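About Zoltness

Print this page | E-mail this page

Hello, I'm Nimal Jayasinghe and I run Zoltness, a small cookery school in Hollum. I started it in my own kitchen one September with 3 pupils and a borrowed rice pan, and I was so nervous I burnt the onions twice!

These days we have 14 places on each evening course and a proper room of our own above the old Wang bakery (the stairs are steep, sorry). We cook the sort of food I grew up with -- dhal, coconut sambol, fish curry -- plus bread, soups and whatever looks good at the market that week. My sister-in-law Utari teaches the baking, and she is far more patient than me.

You don't need to know anything before you come. Our oldest beginner was 49 years into married life and had never boiled an egg -- he makes a lovely lentil soup now. 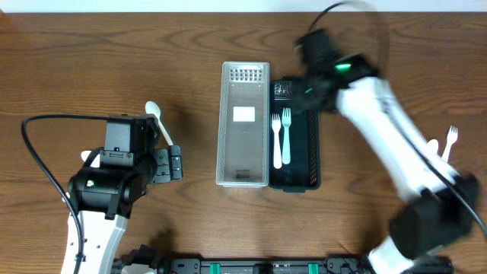 A white plastic spoon over the wooden tabletop.

A single evening costs £40, with all the ingredients and your supper included. Aprons are on the hooks by the door, and please bring a tub with a lid for leftovers. If you have an allergy, ring me first and I'll change the menu.

Print this page | E-mail this page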